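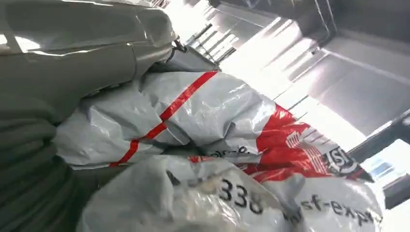
Figure 3. Wrist camera view: the gripper at the upper bag, with a second courier bag in front.

4.2 Collecting the examples

We recorded 1,000 picks at the Pisham lab in March, all of them steered by hand. The plan we took over from the Lisness project says variety matters more than quantity. We are not convinced we got either. Crumpled white plastic gives bright streaks wherever it creases, and with the window behind the parcels the model may well be learning glare. We threw out 69 picks for bad labels and kept others that probably deserved the same.

Our score on the test set looks good, but the test bags came out of the same pile as the training bags. I would not trust it on a different bench. A fairer test would need new parcels and new light, and we had 8 lab sessions in all.

Report handed in 8 May 2020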